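4.2 Who reads the leaflet

The school program sent home 4000 leaflets on safe storage of prescription painkillers. We got 405 reply slips back, 19 of them blank and one used as a shopping list. Parents who did reply were sure their own medicine cabinet was fine — it was the neighbors' they worried about.

Figure 3. Large lettering on a white wall, and a round, pale surface with a dark patch.

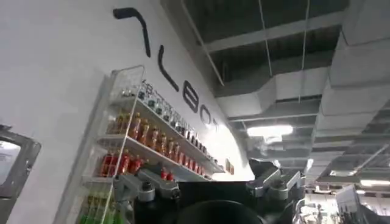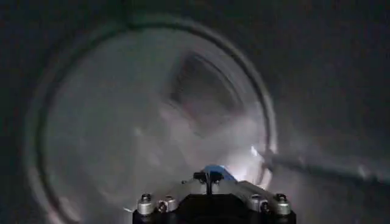
Yasmine Kabbaj, commenting on an earlier draft, objected that a reply slip measures manners more than storage habits, and that a lockbox handed out at the door would have told us more. We agree, somewhat sulkily. The April round in Naciri will offer 60 lockboxes and no slips at all.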